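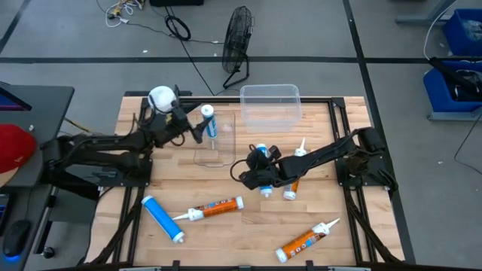
4.2 What cooks do when a jar is hard to find

We now come to the part of the study that gave us the most pleasure to write up, and probably the part that readers with a kitchen of their own will recognize first. The survey described in Section 3 reached 655 households in and near Kaseo, and 68 of those households agreed to keep a cooking diary for us through the month of November. They were a generous group. The diaries came back full of gravy stains and second thoughts in the margins, and between them they gave us 988 usable entries, each one covering a single dish cooked at home from start to finish.

We had asked people to write down every ingredient they meant to use and every ingredient that went into the pot in the end. The gap between those two lists is what we call a pantry swap. Many swaps had nothing to do with running out of anything. A cook wanted cider vinegar, reached into the cupboard, met the white vinegar first, and carried on. Another wanted smoked paprika for a bean stew and used the sweet kind, then found the smoked one the next day behind the rice (she added a note to say the stew was fine, but sleepy). We were charmed by these notes and we have kept as many of them as we could in the appendix.

Bottles and jars were involved in swaps far more often than anything kept in the refrigerator. Part of this may simply be that people look through the refrigerator several times a day and have a fairly good map of it in their heads, while the dry cupboard is visited with one hand, in a hurry, with onions already going on the stove. The diaries suggest that a swap is most likely in the first few minutes of cooking, when the fat is hot and there is a real cost to standing and searching.

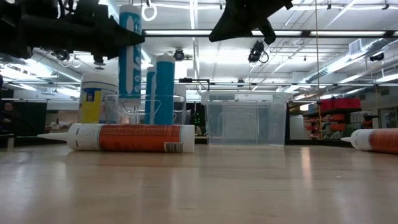

The same hurry shows up in the way things are put back. Several cooks told us that they tidy the cupboard beautifully on shopping day and then undo it over the week, one teaspoon of cumin at a time. Jars drift forward as they are used, so the front row becomes a kind of record of what the family has been eating, and anything that was bought for one special dish slides to the back and stays there. Tahini, molasses and fish sauce were the great travelers in our sample. More than one household bought a second jar of tahini with the first still unopened.

To compare these habits with what recipes ask for, we looked at the 4,000 most saved recipes on Pideo and marked those that call for a bottled or jarred ingredient within the first two steps. These turned out to be very common among the weeknight dishes and much less so among the baked goods, where the writer usually has everything measured out before the oven is even mentioned. It seems fair to say that weeknight recipes ask for the quick reach at just the moment when the cook is least able to look around. A kinder recipe might put the vinegar and the soy sauce at the top of the ingredient list, with a gentle word about setting them by the stove.
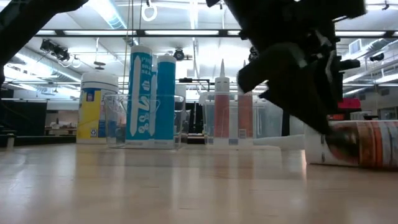

Storage made a difference as well, though a smaller one than we had hoped when we planned the Pastor pantry trial. Households in the trial were given Ivuven bins, with clear sides, and were asked to keep their oils, vinegars and sauces in them for the rest of the diary period. The bins worked best with tall things. Upright contents that stand well above the rim, as the two blue sealant cartridges do in Figure 3, can be recognized from the top half alone and lifted out without disturbing their neighbors, and a bottle of sesame oil behaves in much the same way. Short jars were another story. They sank out of easy reach, they got stacked on one another, and the cooks went back to tipping the whole bin toward the light to see what was at the bottom.

Several households solved this on their own by writing on the lids, which we had not suggested and rather wish we had. Others gave the short jars a shallow tray and kept the deep bin for bottles. Entries written after such a change mention fewer swaps, but the groups are small and we would not want to lean on them very hard. The effect of lid labels on spice use is taken up again in Section 4.3, together with the question of whole and ground cumin.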